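Print this story | E-mail this story

Delivery drivers learn to share the wheel

Betness has put driver-assist steering and automatic route planning into its delivery vans, and the people who used to do both jobs by hand are still working out what is left for them.

The switch started in August on the older residential streets behind the depot. Narrow, tree-lined, cars left on the side of the road, patchy light on the asphalt. Not the easy stuff. Management wanted it that way, said operations lead Anouk Visser. "If it only works on the ring road it's no use to us."

A driver stays behind the wheel the whole shift. The system steers, holds speed and brakes on straight stretches, then hands back at corners, driveways and anywhere it isn't sure. The handover is a double beep. Drivers say they hear it in their sleep.

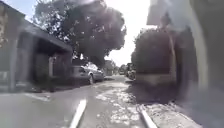 Sem Maes has driven for Betness for nine years and used to plan his own round. He'd sit in the lunch room with a coffee and a marker and sort the stops the night before. Now the order comes up on a tablet when he clocks in.

"Most days it's a good order," he said. "Some days it sends me past a house three times. It doesn't know Mrs. So-and-so only answers after lunch. I know that."

Drivers can change the order but have to pick a reason from a list. The list was short at first and nobody's reason was on it. Femke Smits, the union delegate at the depot, got a free-text box added after two meetings. She is now asking who reads the box.

Her bigger worry is the logs. Every time a driver takes the wheel back, the van records it, with the time and the street. The company says the records go to the software supplier, Jisex, and are used to fix the steering. Smits wants it in writing that they won't turn up in anyone's performance review.

"People were leaving the system on when they shoudn't, becuase they thought a takeover counted against them," she said. "That's backwards. You want them to grab it."

Visser said no driver has been marked down over a takeover and none will be. A written version is being drafted - she would not say when it will be signed.

The routes have changed as well. A standard round is now 49 stops on every street route. Before, it went by the driver and the day. Some carried more, some less, and people swapped. Swapping has pretty much ended, the tablet won't allow it after the vans are loaded.

Parvaneh Zarei likes the new way. She came over from the sorting floor in the spring and says she would not have applied under the old one, when new drivers got the worst rounds and no map.

"My shoulders are better at the end of the day," she said. "But my head is more tired. You're watching for the thing that doesn't happen. Straight street, nothing much on it, and you still have to be ready."

Straight streets are where the steering does most of its work, and drivers say glare is where they trust it least. Low eaves and hedges throw hard shadow on one side and full sun on the other. Zarei keeps both hands on the wheel there whatever the screen says. So does Maes.

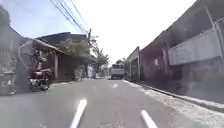

Vol. 9, No. 49

Sorting staff have felt it too. Parcels now have to be loaded in the tablet's order, last stop first, so the floor starts earlier. First loaders clock on at 4:30 a.m. Demetrio Iglesias, who runs the early crew, said he lost two good people over the hours and has not been able to replace them.

"The vans got smarter and my alarm clock got meaner," Iglesias said.

He has asked for a later cutoff on evening parcels, which would let the plan be finished overnight and give his crew back part of the morning. Visser said it is being looked at.

Training is a half-day in the yard and then four shifts with a second driver in the passenger seat. Smits wants more of it. Maes, who does a lot of the passenger-seat shifts, gets a $100 top-up for each new driver he signs off and says it's fair enough, though he'd sooner have the time.

No jobs have been cut at the depot. The company has not promised that for next year. Asked if vans could some day run without a driver, Visser said somebody still has to carry the parcel to the door.

A staff meeting on the logs and the early start is set for Sunday, 10 a.m., in the lunch room. Drivers on shift can send questions through Smits beforehand.

Last updated: 3:40 p.m.

Contact the newsroom | Copyright, all rights reserved | Back to top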